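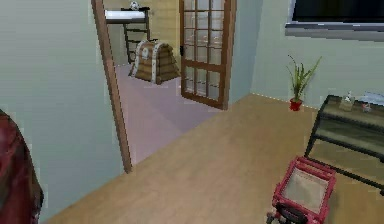

Efa Bevan hält dagegen: Wer den Leuten nur sagt, sie sollen mehr lüften, habe die Feuchte nicht verstanden und die Leute auch nicht. Man müsse zuerst fragen, wie kalt die Wand ist. Alles andere komme danach.

Kapitel 4
Feuchte in bewohnten Räumen

Mit diesem Einwand fangen wir an. Er stammt aus der Diskussion nach dem Vortrag in Gronow, wo es eigentlich um Fensterdichtungen gehen sollte und dann den halben Nachmittag um Schimmel ging. Bevan hat in der Sache recht, finde ich, wenn auch nicht in jedem Punkt. Dazu 4.5.

Was Sie aus Kapitel 3 brauchen: Wärmestrom, U-Wert, Oberflächentemperatur innen. Wer den Übergangswiderstand überblättert hat, bitte zurück. Ohne den geht ab 4.3 nichts mehr.

4.1 Zwei Sorten Feuchte

Absolut und relativ. Klingt banal, wird in jeder Prüfung verwechselt.

Absolute Feuchte: wie viel Gramm Wasserdampf in einem Kubikmeter Luft stecken. Eine Masse pro Volumen, fertig.

Relative Feuchte: wie viel davon da ist, gemessen an dem, was bei dieser Temperatur höchstens da sein könnte. In Prozent. Hängt also an der Temperatur, und zwar stark. Bei 20 Grad liegt die Sättigung bei gut 17 Gramm je Kubikmeter, bei 0 Grad bei knapp 5. Daraus folgt das, was im Winter so viele verwirrt — draußen Nebel, Hygrometer am Anschlag, und trotzdem trocknet die Außenluft das Zimmer, sobald sie drin ist und warm wird.

Rechnen Sie es einmal selbst durch. Außenluft 0 Grad, gesättigt, also knapp 5 Gramm. Auf 20 Grad erwärmt, kein Wasser dazu. Macht unter 30 Prozent relative Feuchte. Das ist trocken, manchem schon unangenehm.

Umgekehrt im Sommerkeller. Warme, schwüle Luft kommt rein, kühlt an der Wand ab, die relative Feuchte steigt, und am Abend riecht es muffig. Gut gemeint gelüftet. Im Juli also nachts oder früh am Morgen, tagsüber die Kellerfenster zu.

4.2 Woher das Wasser kommt

Kochen, Duschen, Wäsche auf dem Ständer, Atmen. Dazu Aquarien, ungedämmte Kaltwasserleitungen, in Neubauten auch noch der Estrich. Die Baufeuchte wird gern vergessen, sie braucht oft mehr als eine Heizperiode, bis sie raus ist.

In der Siedlung Stallden wurde das über zwei Winter mitgeschrieben. 42 Wohnungen, gleicher Grundriss, gleiche Fenster, in jeder ein Logger im Schlafzimmer und einer im Bad. Die Auswertung hat Olumide Oyelaran gemacht, die Tabelle steht im Anhang C. Wichtig für uns sind zwei Dinge. Erstens streuen die Wohnungen untereinander viel mehr als die Monate innerhalb einer Wohnung. Zweitens war die Personenzahl ein schlechter Prädiktor, schlechter als erwartet jedenfalls. Besser war die Frage, wo die Wäsche hängt.

Im ersten Winter gingen 157 Meldungen bei der Verwaltung ein, von »Scheibe beschlagen« bis »schwarze Ecke hinterm Schrank«. Die Meldungen sind nicht sortiert worden, leider. Eine beschlagene Scheibe am Morgen und ein Fleck in der Raumecke sind verschiedene Befunde mit verschiedenen Ursachen und verschiedener Dringlichkeit. Im zweiten Winter gab es dann ein Formular. Deutlich brauchbarer.

4.3 Taupunkt und das, was davor passiert

Taupunkt: die Temperatur, bei der die vorhandene Luft gesättigt ist. Liegt eine Oberfläche darunter, schlägt sich Wasser nieder. Bei 20 Grad und 50 Prozent sind das 9,3 Grad. Merken.

Schimmel braucht aber kein flüssiges Wasser. Ihm reichen 80 Prozent relative Feuchte direkt an der Oberfläche, wenn das lange genug anhält. Und die werden schon bei 12,6 Grad Wandtemperatur erreicht, gleiche Raumluft. Darum ist der Satz »bei uns tropft nichts, also ist alles gut« falsch. Er steht in erstaunlich vielen Gutachten.

Kritisch sind die Stellen, wo die Wand kälter ist als in der Fläche:
Außenecken
Fensterlaibungen, vor allem nach einem Fenstertausch ohne Laibungsdämmung
Rollladenkästen
hinter großen Möbeln an der Außenwand
Sockelbereiche über unbeheiztem Keller

Beim vierten Punkt kommt dazu, das dort keine warme Luft hinkommt. Möbel abrücken, eine Handbreit, besser noch an eine Innenwand. Kostet nichts.
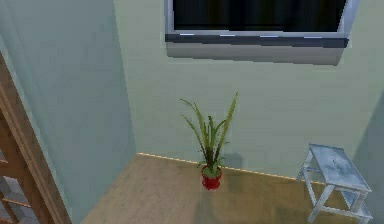 Soll man das Fenster im Winter gekippt lassen? Besser mehrmals am Tag ganz auf und nach wenigen Minuten wieder zu. Beim Dauerkippen kühlt der Sturz aus, die Laibung ebenfalls, und der Luftwechsel ist im Verhältnis zum Wärmeverlust miserabel.

Querlüften wirkt am stärksten, also zwei gegenüberliegende Öffnungen und die Türen dazwischen auf. Geht nicht in jedem Grundriss. Einseitige Wohnungen brauchen länger, das muss man den Bewohnern auch so sagen.

4.4 Messen

Ein Hygrometer aus dem Baumarkt reicht für den Alltag, sofern es geprüft ist. Salzprobe: feuchtes Kochsalz und Gerät zusammen in eine dichte Dose, über Nacht stehen lassen, Sollwert 75 Prozent. Abweichung aufschreiben, auf die Rückseite kleben, fertig.

Für die Übungen nehmen wir den Vivunitz-Logger, das Set für 110 Euro, Ausleihe über das Sekretariat. Messintervall auf 30 Minuten stellen. Nicht auf die Fensterbank, nicht über den Heizkörper, nicht ins Regal zwischen die Bücher. Innenwand, Brusthöhe. Zur Oberflächentemperatur gehört ein Kontaktfühler; das Infrarotthermometer geht auch, aber nicht auf Glas oder blankem Metal, da stimmt der Emissionsgrad nicht.

Mindestens zwei Wochen aufzeichnen. Eine Einzelmessung um elf Uhr vormittags sagt über ein Schlafzimmer fast gar nichts.

4.5 Wer ist schuld

Die Frage, die eigentlich alle haben. Vermieter sagt Lüften, Mieter sagt Baumangel. Bevans Position kennen Sie vom Kapitelanfang. Die Gegenposition aus Gitotlow: Auch eine gute Wand hält nicht jede Feuchtelast aus. Stimmt auch. Beides lässt sich mit denselben Loggerdaten prüfen, wenn Wandtemperatur, Raumtemperatur und Feuchte gleichzeitig vorliegen. Fehlt eine der drei Größen, wird es Meinung.

Vorgehen in dieser Reihenfolge: Wandtemperatur an der schlechtesten Stelle, dann Außentemperatur dazu, daraus der Temperaturfaktor f. Liegt f unter 0,70, steht zuerst die Konstruktion unter Verdacht. Liegt er darüber und die Raumfeuchte trotzdem dauerhaft hoch, geht es an Nutzung und Lüftung. Altbauten sind ein Sonderfall, siehe Kapitel 6.

Aufgabe 4.a: Raumluft 20 Grad, außen minus 5, Innenoberfläche in der Ecke 11,5 Grad. Temperaturfaktor bestimmen und beurteilen. Lösung im Anhang B, aber bitte erst rechnen.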